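Accueil > Interventions > Santé publique > Notes de l'orateur
Rechercher sur le site Mots-clés Valider
28 août 2018 – par Duarte Ramalho

Notes pour mon intervention sur la surveillance de la rougeole dans le district. Durée prévue : vingt minutes, puis la discussion. Les passages entre crochets sont pour moi, je ne les lis pas.

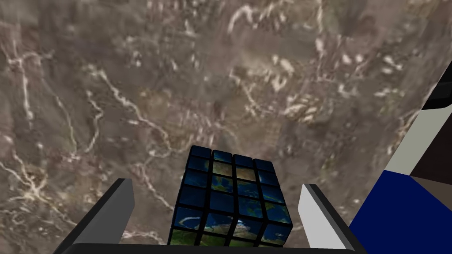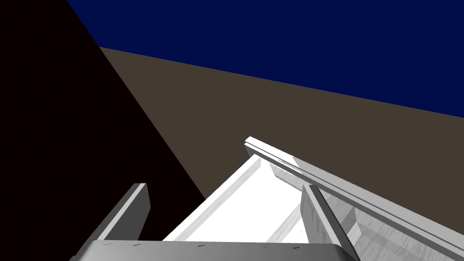

Images de synthèse
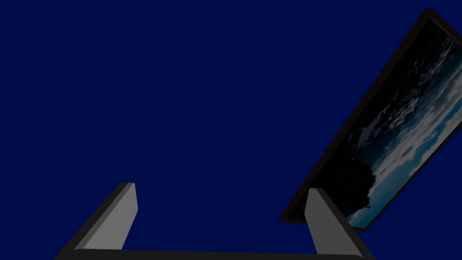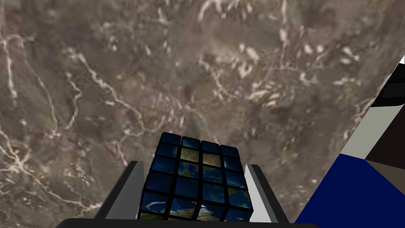 GRIVPORT, août

[Saluer la salle, remercier Yolanda Calloway pour l'invitation. Parler lentement.]

Bonjour à toutes et à tous. Je travaille depuis sept ans au service de surveillance de Grivport, et je voudrais vous parler d'une question assez modeste : que signifie le chiffre que nous publions chaque matin ?

En mars, notre bulletin annonçait 17 nouveaux cas de rougeole. Le lendemain, il en annonçait 11. La radio locale a parlé d'une baisse. Or, quand nous avons reclassé les mêmes dossiers selon la date de début de l'éruption, la courbe montait encore. Les 11 cas étaient ceux que le laboratoire avait eu le temps de confirmer avant midi.

[Montrer les deux courbes. Laisser un moment de silence.]

Il faut distinguer trois dates. La date des premiers symptômes, que le malade donne souvent de mémoire. La date du prélèvement. La date de notification, qui dépend du médecin, du transport et de nos propres horaires. Le bulletin utilise la troisième, parce qu'elle est disponible tout de suite. Pour comprendre l'épidémie, c'est la première qui nous intéresse.

À Clikilura, le transport des échantillons prenait quatre jours. Le village semblait donc épargné pendant que la maladie y circulait déjà dans deux écoles. Keisha Mahmoud, qui dirigeait l'équipe sur place, nous a envoyé une liste écrite à la main avec les enfants absents. Cette liste était plus juste que notre base de données. [Ne pas nommer les écoles !]

Je passe à la vaccination. Nous avons distribué quelque 4 000 doses dans le district. On me demande souvent combien de personnes sont maintenant protégées, et je dois répondre que je ne le sais pas exactement. Une partie des doses était un rattrapage, une autre partie une deuxième injection, et certains flacons ouverts n'ont pas été terminés. Une dose distribuée n'est pas encore une personne vaccinée – je le répète à chaque réunion, je m'en excuse auprès de ceux qui l'ont déjà entendu.

[Si le temps manque, passer directement à Ostska.]

À Ostska, Tobias Whitlock a essayé une autre présentation. Les derniers jours de la courbe sont imprimés en gris, avec la mention « données incomplètes ». Au début, les élus ont demandé qu'on retire cette partie grise, qui leur paraissait peu sérieuse. Après quelques semaines, ils ne l'ont plus demandé. Je propose que nous fassions de même à Grivport, à partir du prochain bulletin.

Ma deuxième proposition concerne le téléphone. Un médecin qui soupçonne une rougeole devrait nous appeler le jour même, sans attendre le résultat. Nous aurons de fausses alertes. Je préfère cela à un signalement qui arrive quand toute la fratrie est déjà malade.

[Question probable d'Alaric Dunleavy sur le coût. Réponse : la ligne existe déjà, il faut une personne le soir. Je n'ai pas encore le montant.]

Dernier point, la discussion avec les journalistes. Nous pourrions leur donner, à côté du chiffre du jour, la moyenne sur la semaine et une phrase qui explique le retard. Une seule phrase, sinon elle ne sera pas reprise.

[Vérifier avant de commencer que le micro de la salle fonctionne. Les copies du formulaire de notification sont à distribuer à la sortie.]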